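Handling Rules for Robot Cells: Frequently Asked Questions

Brarmont packing hall. Page kept by Sevim Karakaya. Last changed 8 December 2020.

Who do these rules apply to?
Anyone who starts, stops, teaches or cleans a robot cell in the hall. Visitors from Vorthorpe follow them too and must be signed in by a cell lead.

Do I need to lock out the arm to clear a stuck box?
Yes, if any part of your body crosses the yellow line. A program pause is not a lockout. Turn the main switch off, hang your own lock and try the start button before reaching in.

How often are the fingers checked?
At the start of each shift and again every 3000 cycles. Wipe the tips with a dry cloth. Write the cycle count on the card.

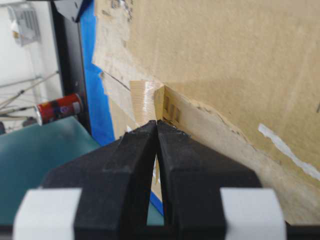 Finger tips count as wear parts under our rules, and the cell lead decides when they are changed. Look at the contact surface first. Cardboard work leaves dust and fibers on it, and small pale specks and fibrous bits stuck to the tips, like these, call for a wipe before the next run. Change the tips if the surface is split or the two sides no longer match. Tips are changed as a pair.

Can we run boxes with torn paper or old tape on them?
For teaching and trials, yes. For customer orders, no - put them on the reject cart. Peeled paper and loose tape can give a poor grip.

What belongs on the table during a run?
The work piece and its fixture. Drinks, tools and spare parts go on the shelf outside the line.

Who can change the grip force?
Mesfin Alemneh and Jui-lin Kao. Write the old and new values in the log, form 526, before the cell goes back to auto. Operators may lower the speed but not raise it.

How long do we keep the logs?
Fourteen months. Paper copies are in the cabinet by door 2.

Who do I ask about something not on this page?
Call extension 1160 or leave a note for Ilgın Güneş at the shift desk.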